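About Candeo

Candeo is a small hotel and guesthouse supplier. We stock the things guests use for a night or two, such as slippers, robes, towels and soap, and we deliver them to 62 properties.

Aniela Sowa started the business with one van and a rented garage. She had worked in hotel housekeeping and was tired of orders arriving short. 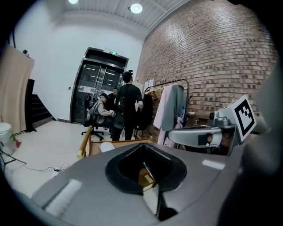

What we do

Most customers place a standing order and change it when the season changes. We carry 430 items. Slippers come in open and closed toe, and robes in five sizes. Our house line of towels is called Fernano. It is plain white and washes well at high heat. 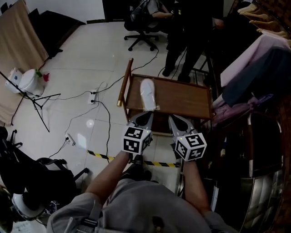
Orders received by noon go out the next morning. If something is missing, call the warehouse and we will send it on the next van at no charge.

Who we are

We have 29 employees. The office and warehouse share a building on Beyene Street, with parking at the back. The counter opens at 8 a.m., and walk-in customers are welcome. We close for stock count in March.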